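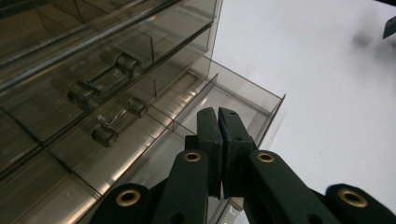
Figure 5.1 -- Pince tenue à la main devant un rangement à tiroirs en plastique teinté ; l'un des tiroirs est ouvert.

Chapitre 5
Chiffrer et planifier l'achat d'un équipement de préhension

Le prix d'une pince figure en première page du devis. Les autres dépenses sont réparties dans les annexes, dans les conditions générales, parfois dans un courriel du service commercial. Ce chapitre apprend à les réunir dans un même tableau avant de signer quoi que ce soit.

Nous avons traité au chapitre 4 du choix technique : course des doigts, effort de serrage, encombrement. On suppose ici que ce choix est fait, au moins dans ses grandes lignes, et que le lecteur dispose d'un cahier des charges d'une ou deux pages. S'il ne l'a pas, il vaut mieux revenir à la section 4.3.

5.1 Partir de la tâche

Un budget se construit à partir de ce que l'équipement devra saisir ou déplacer. Ouvrir un tiroir translucide, passer les doigts entre des cloisons minces, prendre un petit objet cylindrique au fond d'un compartiment : chacune de ces opérations a des conséquences sur le coût. La largeur du compartiment limite celle des doigts. Un plastique teinté et brillant peut gêner certains capteurs de vision et obliger à prévoir un éclairage, donc une ligne de plus.

On rédigera pour chaque tâche une fiche courte indiquant les objets concernés, leurs dimensions extrêmes, la cadence souhaitée et le taux d'échec acceptable. Cette fiche est jointe à la demande de prix. Deux fournisseurs qui reçoivent la même fiche remettent des offres que l'on peut comparer ligne à ligne.

5.2 Les postes de dépense

Nous suivrons dans tout le chapitre le cas de l'atelier Preltgate, qui prépare des commandes de petites pièces et souhaite équiper 3 postes. La responsable des achats, Hui-mei Kao, a consulté deux fournisseurs, Zeker et Dorkard. Elle classe les dépenses ainsi :

Matériel : pinces, supports, câbles, doigts de rechange.
Intégration : montage, réglages, essais sur site.
Formation : temps des opérateurs et du formateur.
Entretien : axes, articulations, pièces d'usure.
Aménagement : éclairage, mobilier, bacs et tiroirs.

Le dernier poste est souvent oublié. Chez Preltgate, il a fallu remplacer une partie des rangements, dont les compartiments étaient trop étroits pour les doigts retenus. La dépense était modeste, mais elle n'était inscrite nulle part et la commande a été bloquée.

5.3 Durée d'usage et renouvellement

L'atelier a retenu une durée d'usage de 5 ans pour les pinces et de 18 mois pour les doigts. Ces valeurs sont des hypothèses de travail. On les note comme telles dans le dossier, avec le nom de la personne qui les a proposées -- ici Siu-ming Chow, chef d'atelier -- et on les révise après 12 mois d'exploitation.

Le calendrier compte autant que les montants. Les offres devaient parvenir à l'atelier le 20 juillet au plus tard, pour une mise en service en septembre. Ce délai laissait peu de place à un essai préalable. La section 5.4 reprend ce point et montre comment négocier le prêt d'un matériel avant la commande ferme.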